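Budgeting for a path robot, what am I forgetting?
Forum > Grounds and Outdoor Equipment > Buying Advice

fellstead_grounds
Hi all, Dagný Toft here, I look after the outside at Fellstead (a care home plus a block of staff offices, lots of lawn, far too many paths). We've been given the go-ahead to price up a small delivery robot to run linens and meal crates between the kitchen building and the offices, and I have until June to hand in a number I can live with.

The unit I keep coming back to is the Jelton. It's the mid-size one with the lidded box, and they'll lease it or sell it outright. I've got a quote for the machine and one for the charger, and then a line that just says "site readiness" with nothing next to it. The salesman told me that's up to me. Great!

So for anyone who has done this — what did you end up paying for that wasn't on the quote?

kun_d
Lens cleaning. I'm serious. We run two of them at a garden center and I had zero dollars down for keeping the cameras clean. Budget for somebody's time every single morning, plus cloths, plus spare covers for when the cloths scratch them up.

fellstead_grounds
Every morning? The brochure says weekly.

kun_d
The brochure was written indoors.

barta_tibor
Second what Dezső said about the lenses, but I'd put path work way above it. We spent more on patching and ramping than on the first year of the lease. Our machine would stop dead at any lip it didn't like and sit there blinking until somebody walked out to it. Walk the whole route with a level and a tape before you sign anything. Take photos at the height of the robot's camera too, about knee height on you, and look at what it has to deal with from down there.

fellstead_grounds
OK so I went and did that at lunch. Stretch beside the office block, pointing the way it would be driving:
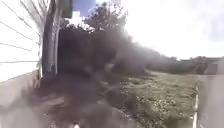

My big question is which surface to pay for, because the quote changes a lot depending on where I send it. Route A hugs the building the whole way and Route B goes out to the wider pavement. Barta's point about lips is what worries me, because to swap from one to the other it has to get over the grass and then that white curb, and I'd need a crossing built. Or do I pick one and stick with it? The contractor wants 3000 for a proper crossing with a ramp both sides, and that's before anyone has touched the cracks.

wk_au
Stick with one. Crossings are where the money goes, and every one you add is another spot somebody has to clear of leaves.

I'd go with the wide pavement, personally. It looks smooth and you've got room to pass people. Tight against a wall you have a post sticking up right beside you, and if a door opens or a wheelchair comes the other way there's nowhere to go.

kun_d
Disagree with Wai-kit on this one. The wall is the best thing in that photo. Ours follows walls beautifully, it's open ground where it starts wandering. GPS next to a building is junk, sure, but the Jelton doesn't lean on GPS much if you get the version with the side sensors. Those are extra, by the way. Ask.

Also, look at that big gray smear all over the middle and left of your shot. Half the path is behind it. That's what I mean about the lens budget! If the robot's camera sees the route like that, you don't have a robot, you have a very expensive planter.

wk_au
The side sensors are a rip-off if you ask me. We paid for them and turned them off by fall. They kept flagging long grass as an obstacle, and she's got grass all down one side.

kun_d
Then mow it? Ours are fine.

wk_au
We do mow it. Different sites, I guess.

fellstead_grounds
Boys. Useful though, thank you both. Grass is cut on a Monday and it's pretty shaggy by the weekend, so Wai-kit may have a point there. I'll ask Jelton if they'll let me add the sensors later.

drurneck_somogyi
Coming at this from the money side. I do purchasing for Drurneck and we looked at four suppliers before we got one. What I'd put in your sheet:

Lease or purchase, both columns, over the same number of years
Charger plus the electrician (get a real quote, ours ran an outlet 65 feet and it cost more than the charger did)
Path repairs, only on the route you've picked
Cleaning time, in hours, at what you pay a person
Insurance. Call them before you buy. Ours had never heard of such a thing and it took ages
Spare wheels and a spare battery
Data plan, if it phones home. Ours is 37 a month per unit and it was in the small print

Then I'd add a pot for stuff you can't name yet. Ours was too small.

Tamás

barta_tibor
Good list. I'd add a test day. Make them bring the demo unit to YOUR path, on a bright day and a gloomy one. Big pale sky like the one in your photo can be hard on a camera, and so can low sun. We had ours demoed on one perfect cloudy afternoon and bought it on the strength of that. First sunny week it did 82 stops. I have the log.

fellstead_grounds
82!! In a week?

barta_tibor
In a week. They fixed most of it with an update, to be fair to them. I still walked a lot of miles that week.

wk_au
Did they charge you for the demo? We got asked for a deposit.

barta_tibor
No charge, but I told them there'd be no order without one. Fekete charm, works every time.

drurneck_somogyi
We paid a deposit and got it knocked off the invoice. Get that in writing.

fellstead_grounds
Right, where I've got to: single route, no crossing, so the 3000 comes off and goes into cracks and cleaning time instead. Leaning toward the wall side, if only because it's shorter and the kitchen door is at that end, but I'll have them run the demo on both and see. Asking for two visits in different weather. Lease for the first year, sensors as an add-on if they'll do it.

Still don't know what to put for cleaning. Dezső, how long does it take you, per machine, door to door?

kun_d
Five minutes each if it's dry out. Fifteen if it's been raining and they've been through the potting area. Put down ten and you'll be close. And buy the good cloths, the cheap ones just move the dirt around.

fellstead_grounds
Ten it is. I'll post the final sheet when it's been through the office, if anyone wants to pick holes in it.

wk_au
Always.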